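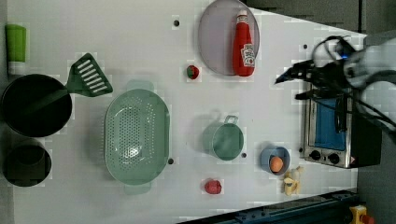

Wrist cable fault

Wrist cable fault, also called cable snag fault or dress fault, is a kind of failure in robot arms where the cable of the gripper runs on the outside of the arm. The cable is bent, twisted or pulled by the movement of the last joints, until one or more of its wires lose contact for a short time. The gripper may then stop answering, open when it should stay closed, or report a finger position that is old. The arm itself often continues to move normally during the fault, and this makes it hard to notice from a distance.

The fault is known from many kinds of arms, but it is mostly described in connection with small arms that work over a table and handle mixed household things such as toys, dishes and clothing. In such work the wrist turns in many directions within one hour, and no two movements are the same. An arm in a factory that repeats one path also wears its cable, but the wear comes at a place that can be known in advance.

Contents
Terms
Cause
Signs
The Rondport stops
Findings
Safety
Prevention
Differences from other faults
Open questions

Terms

The way in which cables are led along a robot arm is called the cable dress. A dress can be internal, through the hollow joints, or external, along the outside of the links. A loop of free cable left near the wrist is called the service loop. The fixed point before the service loop is the last anchor.

In the workshop the word "snag" is used in two senses. It can mean that the cable is caught on something, for example on a joint housing or on an object on the table. It can also mean the electrical fault that follows. This article uses "snag" only for the first sense.

Cause

Most external dresses have a service loop so that the wrist can turn freely. The length of the loop is a compromise. When the loop is too short, it becomes tight before the joint has reached its limit, and the pull goes directly into the plug of the gripper. A loop that is too long can fall in front of the gripper, lie on the table, or go around the wrist housing and become tight from the other side.

The second case is the less understood one. A cable which goes around the wrist does not need to be caught on anything. If the last joint is turned several times in the same direction and never turned back, the cable is wound up little by little. Each single movement is within the permitted range, and the control program has no reason to refuse it.

The copper wires inside the cable break strand by strand. At the beginning the broken ends still touch each other when the cable is straight, and separate only when it is bent at a certain angle. For this reason the fault comes and goes. A technician who moves the arm to a comfortable position for testing has in most cases also removed the bend, and the test will show nothing.

Soft objects have a part in the fault too. Cloth must often be lifted higher than a hard object, and shaken or laid down with a turn of the wrist. Operators at several sites have reported more stops with cloth than with toys of plastic, although it is not clear whether the reason is the lifting height, the turning, or only the longer time that a cloth task takes.

Signs

The first sign is usually a short delay between the closing command and the closing of the fingers. It can be seen in the log before it can be seen by eye. Later signs are:

- the gripper closes, but the program reports that it is open, or the opposite;
- the fingers stay where they are after a command, and obey it some time later, during another movement;
- the gripper makes its start-up movement in the middle of a task, as it does after loss of power;
- the arm goes into a protective stop with a communication message, and can be restarted with no repair.

The last sign is the one that is most often misread. A stop which disappears after restart is easily written in the book as a software matter. Status lamps on the arm are of limited use here. A lamp belonging to the arm can keep its normal colour while the connection to the gripper is already gone.

The Rondport stops

The best documented series of wrist cable faults happened in the Rondport workshop of Horobets, a company which prepares table tasks for robot arms. The tasks were part of the Namari project, in which arms sort and move kitchen toys, crockery and small pieces of clothing. Five arms were in use, all with an external cable dress made by the workshop itself after a drawing from the company's main office in Skultadton.

The stops began in August, when the project changed from fixed tasks to free ones. In fixed tasks, an object was taken from one place and put in another. In free tasks the operator decided the order and the grip, and the wrist was turned more. During the following months the workshop registered 126 stops with a communication message. They were restarted and work went on. Stops were written by hand in a book on each table, and the books were not compared with one another.

On Sunday, January 21, 2024, one of the arms opened its gripper while it was lifting a metal pan lid above the table. The lid fell, hit the table edge and went to the floor. The operator pressed the emergency stop, and the arm stood still at once. There was no injury. Work on all tables was suspended the same afternoon and the books were collected.

The workshop at first suspected the gripper. It was changed for a new one, and the arm was run through the same task without a stop. The old gripper was then put on another arm and also worked without a stop. Only when the first arm was turned slowly by hand, with the cable connected to a meter, did the contact fail. It failed in one position of the wrist and came back a few degrees later.

Findings

When the books were read together, 29 of the stops could be connected with a wrist that had been turned far in one direction. For the others the position was not written down. The internal report of Horobets therefore gives no figure for how many stops in total had this cause, and it warns against guessing one.

The report names the following points.

The drawing from Skultadton showed the service loop with a length that was correct for the fixed tasks. It was not reviewed when the tasks were changed.

The cable had been in use for about 3000 hours. Its maker gives a number of bends for the life of the cable, but a number of bends can't be read from an hour counter, and the workshop had no other counter.

The cable was tied at the last anchor with a strap pulled very tight. The broken strands were found directly beside this strap, inside an outer jacket that looked whole.

The control program permitted the gripper to open when it started again after loss of power. This was the normal setting at delivery and had been left as it was.

The fourth point is considered the most serious in the report. Without it, the cable would still have failed, but the lid would probably have stayed in the fingers.

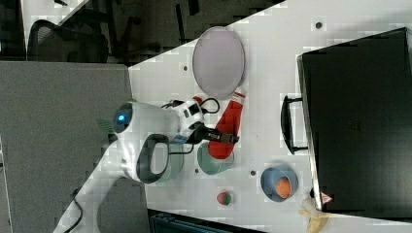 Robot arm with a black parallel gripper over a tabletop, with a red sock, bowls and a plate. A black cable loops over the top of the wrist.

Safety

A wrist cable fault is mainly dangerous through what the gripper is holding. With a sock or a plastic fruit the result is a task to be repeated. With glass, a knife, a hot object or something heavy it can be an injury. A risk assessment made for one group of objects should not be carried over to another without reading it again, even if the arm and the table are the same.

There is a second danger during the search for the fault. To find the bend where contact is lost, somebody must move the cable while the gripper has power. The fingers can then close with full force when contact returns. The Rondport report recommends that the arm is held in a stopped state, that the fingers are kept free by a block of soft material, and that a second person stands at the emergency stop for the whole time.

An emergency stop button acts on the arm. Whether it also takes power from the gripper depends on how the gripper is connected, and this differs between installations. It should be tried and written down, with an object in the fingers, before the table is used.

Prevention

The common measures are simple and mostly cheap.

The last joint is given a limit in the program that is narrower than its mechanical limit. It is also brought back to its zero position between tasks, by unwinding and not by the shortest way.

The service loop is checked with the arm in its most extreme positions, both near the table and high above it. Straps at the last anchor should hold the cable but still allow it to be turned with two fingers.

The gripper is set to keep its position after loss of power. For some grippers this is not possible, and a mechanical lock or a spring must be used.

After the January stop, the Rondport workshop also replaced the books by one common list, in which the position of every joint is saved together with the message. Cables are now changed on a fixed plan, whether they look good or not. Operators had earlier been praised for quick restarts, and this was ended.

Differences from other faults

A worn plug gives similar messages, but it reacts to a light push on the plug itself and is less dependent on the wrist angle. Overheating of the gripper motor comes after long holding, and the gripper needs time before it works again. A slipping finger pad is sometimes reported as an unwanted opening. In that case the log shows that the fingers closed further when the object left them, while in a wrist cable fault the log shows a gap or an old value repeated.

Open questions

It is not agreed if an internal cable dress solves the problem. Such a cable is protected from snags, but it is twisted inside the joint and cannot be inspected without opening the arm. Flat cables and rotating contacts have been tried at Skultadton, and the results have not been published.

There is also no common method for counting bends in free tasks. One proposal is to add together the angles travelled by the last joint and to change the cable at a fixed sum. The proposal does not take into account how sharp each bend is, and a small sharp bend beside a strap may be worse than many wide ones.

See also
Cable dress
Emergency stop
Protective stop
Service loop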